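5 min read

What a living room sounds like: my term project on echo and soft furnishings

I picked this subject because of my gran's flat in Wekerville. She moved in just after Christmas, and for weeks every phone call with her sounded as if she'd rung me from the bottom of a swimming pool. Then the curtains and the big rug arrived and suddenly she sounded like my gran again! I wanted to know why, and whether I could measure it with the sort of kit a student can borrow for nothing.

My tutor, Josiane Sabatier, let me have it as my term project on the condition that I kept to one question. The question we settled on was: how much does each soft thing you add to a bare room shorten the echo? (I had four other questions. She crossed them out in green pen.)

The idea behind it is pretty old. When you clap in a room, the sound goes off in all directions, hits the walls and comes back, and each time it hits something it loses a bit. Hard smooth things like plaster and glass send nearly all of it back. Thick, fluffy things soak it up. The time the sound takes to drop by 60 decibels is called the reverberation time, and that's the number everyone uses, from concert hall people down to me with a bag of balloons.

For the room I used the old common room at Lesport, the student house where I live. It was being repainted in February so all the furniture had already gone out into the corridor, and I had it from four in the afternoon until the others wanted their telly back. Henok Gashaw from my course came along to hold the other end of the tape measure and ended up doing most of the popping, as I flinch.

The method was simple enough. We put a microphone on a stand away from the walls, popped a balloon in the corner by the door, and recorded it using Wavance, a free program that draws the sound as a wiggly line and lets you read off how fast it dies away. Then we carried in one thing, popped again, carried in the next thing, and so on. I did 100 pops altogether. I threw out 27 of them, mostly for doors slamming upstairs, plus a few where the balloon went before Henok was ready and you can hear him say a rude word over the top of it.

I should admit that my first afternoon was a complete waste. I'd set the recording level too high, so every pop came out as a flat-topped block and there was no proper slope to measure. I only noticed when I got back to my desk with a cup of tea and 40 useless files. So we did the lot again, with the level turned right down, and those are the results I've used.

The bare room took 1.4 seconds to go quiet. That's long for a place where people are meant to chat, and it explains why it felt so odd talking in there. The rug brought it down to 1.1, the curtains to 0.8, and the two sofas to 0.6. The bookcase did less than I'd hoped, hardly anything really, although the voices in our test recordings seemed a bit less harsh afterwards. I've written that down as an opinion and kept it out of the table.

The curtains were my favourite part. I'd read in Bouvier (the acoustics handbook in the library, the fat one) that a curtain works better if it's bunched up and hung a little way off the wall, so I tried it both ways. Pulled flat and tight against the window, they took off barely a tenth of a second. Bunched and loose, they took off three times that. Same cloth, same window!

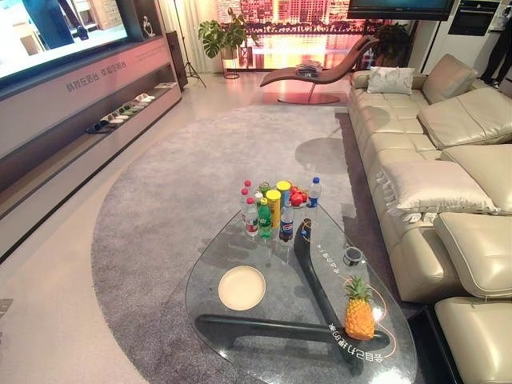
Where the sound starts from matters as well, and I hadn't thought about that at all when I planned this. When we moved the balloon from the corner to the middle of the wall, the low boomy part of the pop dropped a lot, even though the overall time hardly changed. Corners build up the bass. If you've got a speaker shoved right into one and everything sounds like it's coming through a duvet, try pulling it out a bit before you spend money on anything.

There are plenty of holes in this. Balloons aren't all the same size, however carefully Henok blew them up against a paper ring. I only had one room. I also always added things in the same order, so I can't say for sure that the sofas would have done so little if they'd gone in first. Josiane pointed that last one out and she's right, it's the biggest weakness in the whole report.

If I had another term I'd do it over with the order shuffled, and I'd borrow a proper loudspeaker and play a slow sweep from low to high. I'd also like to do Gran's flat. She has said yes to the microphone and no to the balloons, on account of the cat.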